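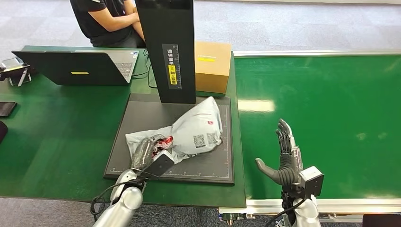
Bent Egilsson
Check the cable loop at the base of the left arm before you touch the code. Ours at Clornamdale did the same thing, lost the label read after 200 parcels or so it felt, and it was the cable dragging on the shoulder every time the arm came back.

kpodo_cell
Cable's fine, swapped it in September. Problem is poly mailers only. Boxes go through no bother. Mailers — hand pushes down, bag puffs up, code goes wavy, scanner sulks. Log says 1,471 parcels since last service, 80 no-reads, nearly all bags.

Sólveig Bach
Then you're pressing too hard. Drop the grip force on the left and let go before the scan triggers. Nasard default is daft for soft stuff.

kpodo_cell
Tried that. Drops them.

Bent Egilsson
Still say cable. New one doesnt mean routed right.

Sólveig Bach
Bent it's not the cable!! A cable fault wouldn't care if it's a box or a bag. When did you last do the hand zero? If the fingers are out even a bit the wrist comes in low and squashes the lot.

kpodo_cell
Erm. Not since the wrist cover came off. Wrist cam view from this morning, does that look low to anyone
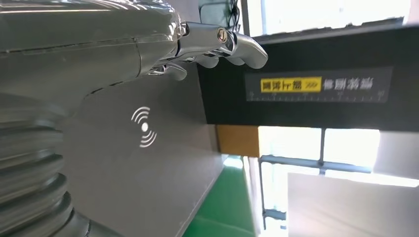 Hand by the scanner beam, fingers curled

Sólveig Bach
Can't judge height off that angle. Run the zero, then the mat teach, in that order. Takes 7 minutes. Wipe the mat as well.

ciltero_nights
Disagree on force btw. We run ours higher and flatten the bag on purpose, then scan. Slower but hardly any rejects.

Sólveig Bach
And how many split bags?

ciltero_nights
A few. ok more than a few

kpodo_cell
Zero first then, will leave force alone for now. Posting teh log after the late shift.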